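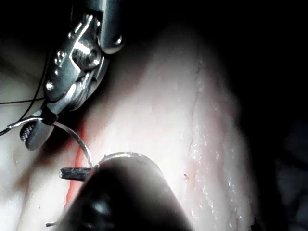 bjoo: Disagree with the plan to drop the wrist view from the suturing set. If you train on the overhead stream alone, the policy has to infer needle angle from a handful of pixels. We tried it at Wullitz on the old pad set and the grasp head never settled.

Liya Gidey: How many episodes was that?

bjoo: 400. Small, I know. Same split with the wrist stream added back converged on the first try.

fsisay: 400 episodes is not enough to conclude anything about views. You changed the input size and kept the learning rate, if I remember your config. I would want the comparison rerun at 2000 before we commit storage to it. Bilgin is already at 3350 episodes and the wrist stream is more than half of the disk.

bjoo: Learning rate was swept. Config is in the Irness folder, dated 7/18/18.

Wubit Alemayehu: Separate issue, but it affects the same decision. The segment labels are inconsistent. Half the annotators start "handoff" when the second instrument touches the needle, the other half when the first one lets go. Whatever view you keep, the policy is learning from two definitions. 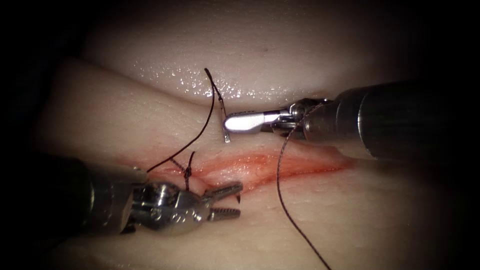
I went through 152 episodes last night and relabeled the handoff start as first contact. Insertion I left alone for now. Proposed rule for insertion: the segment starts when the point enters the tissue and ends when the driver jaws open. Regrasps inside the segment stay inside it and get a flag.

fsisay: First contact can't be labeled reliably from overhead. The driver hides it in a lot of episodes. Release is a jaw angle, so you can read it off the kinematics and skip the annotators.

Wubit Alemayehu: Release is easy to read and late. By then the approach and the alignment are sitting in the previous segment, and those are the parts the policy gets wrong.

bjoo: Contact shows in the wrist view most of the time. Another reason to keep it.

fsisay: "Most of the time" is my objection. Can you put a number on it?

bjoo: Not yet.

Liya Gidey: Could we keep both timestamps and let the loader pick? Fasoser format has a spare event column.

Wubit Alemayehu: Fine with me. Contact from annotators, release from kinematics, both stored. My 152 can be the check set.

fsisay: OK on both timestamps. Still not OK on the wrist stream at full rate. Half rate until the rerun is in, then we look again. Also please stop deleting failed throws before upload. Mark them as failed and leave them in, the recovery model needs them.

bjoo: Half rate will blur the contact time, but I'll run it. Need the 2000 episode index from Hamdia first.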